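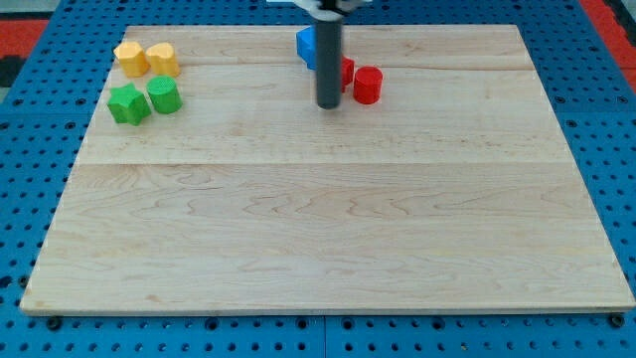
Sorting shape blocks on a maple board.

Step 2: Price the bench before the arm

Sales quotes love the arm. Read what's missing. The Delport quote we got in June left out the table, the work board and every block, and those came to $841. Trallia listed "setup" at $1,235 and wouldn't say how many hours that bought.

Ask for each line separately. Then ask what a spare gripper costs and how long it takes to ship. Merja Rautiainen got 27 days in writing, and I'd still plan on more.

Don't sign on a demo video. Bring four of your own parts and watch.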